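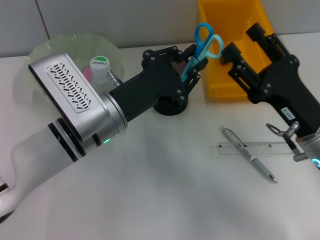
白い台の上、青いはさみ

活動報告 > 助成事業 > 切り抜き帳保存事業 > 中間報告

切り抜き帳保存事業「トゥスヴェル」中間報告
2026年5月2日
ジャタディア郷土資料室

ナカムラ文化助成 ご担当者さま

いつも温かく見守ってくださり、ありがとうございます。前回お便りを差し上げてからずいぶん間があいてしまいました。冬のあいだは閲覧室の暖房の具合が悪く、糊の乾きが読めなかったので、貼り直しの作業はほとんど止めて、目録づくりに専念しておりました。そのぶん目録のほうは思いのほか進みましたので、今回はその話が長くなりそうです。どうかお茶でも飲みながらお読みください。

進み具合

お預かりしている切り抜き帳のうち、九冊の目録を取り終えました。記事の数にして887点です。全体では4000点近くになる見込みですので、まだ先は長いのですが、いちばん傷みのひどい冊子から手をつけておりますから、残りはもう少し速く進むだろうと思っています。

目録には、見出し、掲載紙、日付、貼られていた頁を書き入れています。困るのは日付です。切り抜いた方は記事がお読みになりたかったのであって、欄外の日付には用がなかったようで、きれいに落とされているものが少なくありません。裏面に残った広告や相撲の星取表から見当をつけることもあり、これが始めるとなかなかやめられません。先日も、裏の映画館の広告ひとつを調べるのに夕方までかかり、結局その月まではわかったものの日は決められず、備考欄に鉛筆で書いておきました。

台紙と糊のこと

古い台紙は酸性が強く、端から崩れてくるものがあります。当初の計画ではすべて中性紙に移すつもりでしたが、書き込みのある台紙は残すことにいたしました。「この店のおやじさんに世話になった」といった一行が、記事そのものより面白いことがあるのです。そういう頁は切り抜きを動かさず、薄い和紙を間に挟んで保管しています。

糊はでんぷん糊に統一しました。セロハンテープの跡はどうにも手ごわく、無理に取ると文字まで持っていかれますので、そのままにしてあります。この点は計画書に「除去」と書いてしまいましたので、「現状維持」に改めさせていただければ助かります。

手引きの改訂にあたっては、紙の修復を学ばれたヨナス・リードルさんに目を通していただきました。プラハで求められたという「プルサ」という小さな製本教本をお持ちくださり、綴じ糸の外し方の章を二章分、訳しながら教えてくださったのです。おかげで背の割れた冊子も、ばらさずに開けるようになりました。

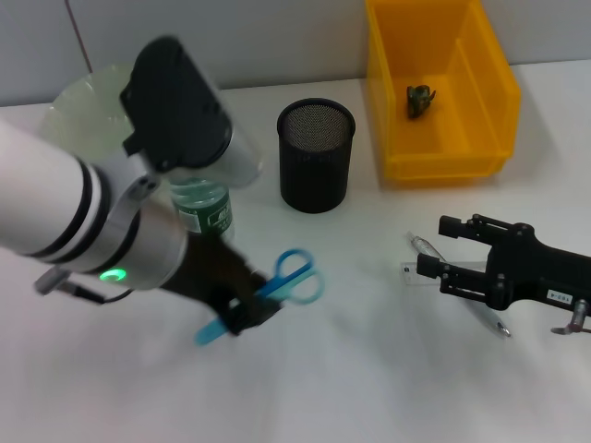

会計について

支出は中性紙と保存箱が大半で、ほぼ予算どおりです。輸送費は、寄贈者の方がご自分の車で運んでくださったために余りました。この分を保存箱の追加に回してよろしいか、ご相談したく存じます。棚の奥行きに合う浅型の箱が足りておらず、いまは大きすぎる箱に詰め物をして間に合わせている冊子がございます。明細は別便でお送りいたします。

これからの予定

夏のあいだに残りの目録を進め、九月には閲覧室で小さな展示を開きたいと考えています。商店街の大売り出しの記事ばかりを並べた一角と、学校の運動会の一角は、もう中身が決まりました。もうひとつ、川の増水を伝える記事もまとめてお見せしたいのですが、当時を覚えておいでの方に先にお話を伺ってから、と思っております。

なお、著作権の確認がまだ済んでいない記事があり、画像の公開は見送っています。新聞社には問い合わせの手紙を出しました。お返事をいただき次第、公開できる範囲をあらためてご報告いたします。

近くまでお越しの折は、ぜひお立ち寄りください。箱をあけてご覧にいれます。

シェア 9　コメント 2

お問い合わせ：ジャタディア郷土資料室 切り抜き帳係 ｜ © ジャタディア郷土資料室 ｜ ページの先頭へ戻る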